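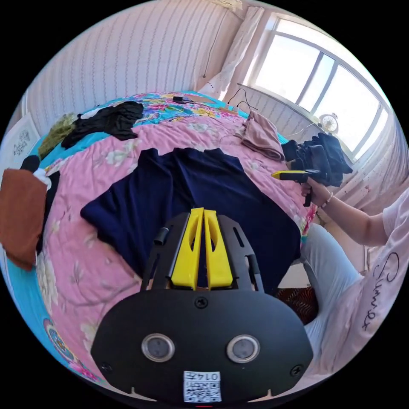

I sell second-hand cameras, mend the ones I can and hire out the ones I can't bear to part with. My name's Zoila Ticona, and Wamside is my shop – well, my shop and workshop and, on busy days, the place where I eat my lunch standing up. People always ask how I decide whether a used camera is any good, and they expect me to bring out charts. I do have charts! But I also like ordinary things from round the house. Dark cloth and pale patterns will tell you plenty. If a little compact can manage both without me fiddling with the settings, I'm happy to put it on the shelf.

Wamside > The shop > About us

Search cameras, lenses, bags Go

How it started

I'd been mending cameras at my kitchen table for friends, then friends of friends, and then people I'd never met who had simply been told "ask Zoila". When a unit came up at the far end of Purorside (the old arcade, next to the key cutter) I took it for seven months to see how I got on. I'm still in it. The sign went up in November, slightly crooked, and I've grown fond of it.

In the first year I had 284 repairs through the door, mostly stuck lenses, sandy zooms and battery doors held on with tape. I love a battery door. It's such a small job and people are so pleased.
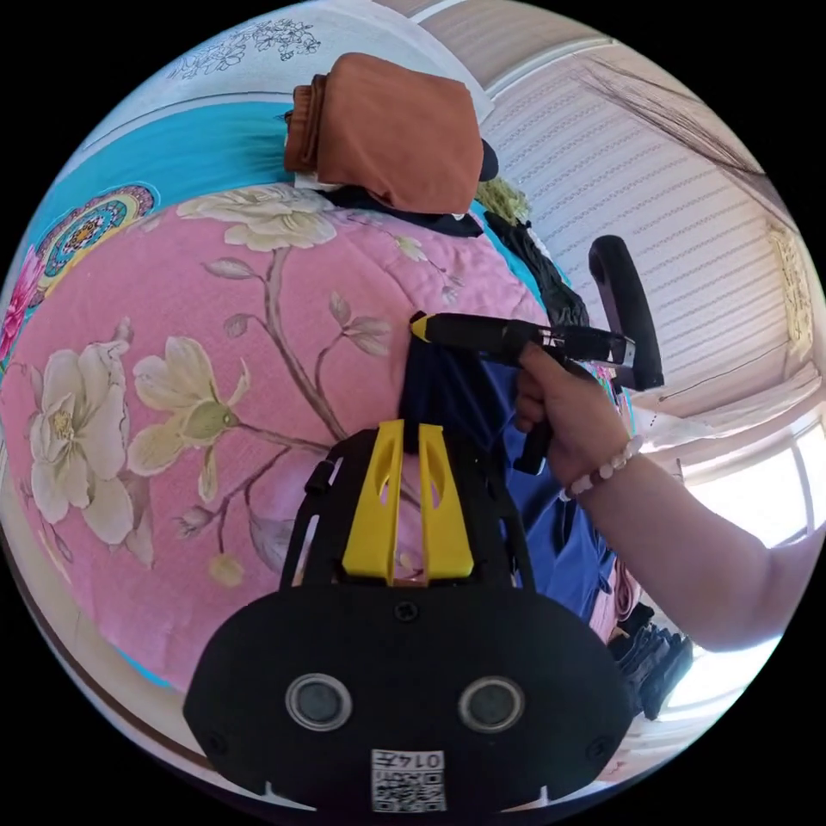
What we sell

Mainly compacts, bridge cameras and older digital SLRs, with a shelf of film cameras for those who want them. There are nearly 1050 things in the stockroom if you include lenses, chargers and odd lens caps, and I'm always glad to have a rummage for you. Everything is cleaned, charged and tried out before it gets a price label, and faults are written on the tag in plain words. We also stock the Kárason wrist strap, which I've used myself for years, and Justus padded bags in the two smaller sizes.

Every camera comes with a 7 month guarantee. I picked that number at the start for no good reason and it stuck.
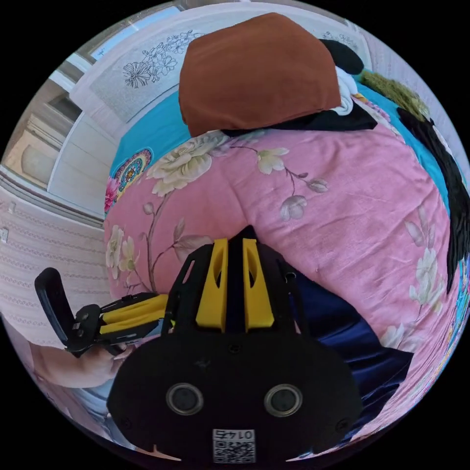
If something does go wrong in that time, bring it back or post it and I'll mend it, swap it or give you your money back, whichever you'd like best. After that I'll still have a look – looking is free, and I'll ring you with a price before I pick up a screwdriver.

Hiring and selling to us

Hire is by the day or the week, and you'll need some ID and a deposit. If you've got a drawer full of old kit, bring the lot in and have a cup of tea while I go through it. Please check for memory cards first! I once found 584 holiday photos on one and it took me ages to get them home.

Page last updated January 19, 2021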